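Flattening turned-over corners on a big reference book

faltberg_anqi
Posted 2/19/20

Hello all! I've finally got my hands on the Chinese book of mechanisms I'd been after for ages (linkages, levers, long bars doing clever things, page after page of line drawings) and I'm completely in love with it. It even has a little dark blue ribbon. My one worry is the lower right corner of a right-hand page, which has been turned back in a big diagonal flap, right over the drawings. How would you get it flat without leaving a line through the captions?

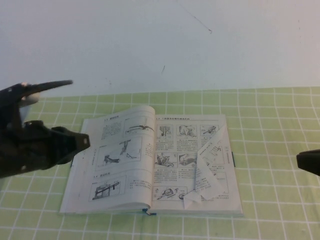

Resthorpe Book Menders · Paper Repair Group

The paper feels quite thin and I don't want to rush it. I've read that a warm iron does the job in seconds, but I'm nervous! Any advice very welcome.

Anqi Kong

---

vsev_s
Lovely book! Please don't iron it. Turn the flap back with a clean finger, start from the fold and work outwards, then run a bone folder along the crease through a scrap of smooth paper. Close the book, put something heavy on top and go and do something else for 5 days. I did an old Cleseck parts catalogue that way, 665 pages and a bent corner every time I opened it, and it came up beautifully.

---

Yesenia E
I'd disagree a bit about the iron. Lowest setting, no steam, two sheets of blotting paper between, and it's fine on plain modern stock. I've been doing it since May and haven't scorched a thing. I wouldn't try it on anything shiny, mind.

---

vsev_s
Fine until the day it isn't! Ink can lift, and with captions that small you'd notice. Weight is slower but you can always have another go.

---

faltberg_anqi
Thank you both, this is such a help. I'm going with weight first. I do like having the book out on the green squared cloth, as the lines are handy for lining up a page edge when I'm squaring things up. The printed bits and pieces share the same table, so it gets busy quickly.

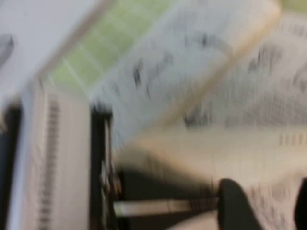

Amparo Ospina thinks the weight matters less than the board underneath it. She uses a piece of Hviid pressing board cut slightly bigger than the page, one each side of the leaf, and swears the crease goes down twice as well as it does with the book just shut on itself.

---

vsev_s
Agreed on the boards, good shout. Mind the ribbon too, Anqi. Lay it well away from the leaf you're pressing or you'll get a groove down the paper.

---

faltberg_anqi
Oh, I'd never have thought of the ribbon! Right, boards ordered. I'll report back once the 5 days are up, if I can leave it alone that long. There's a drawing on the left-hand page with an angled linkage that I'm itching to copy out.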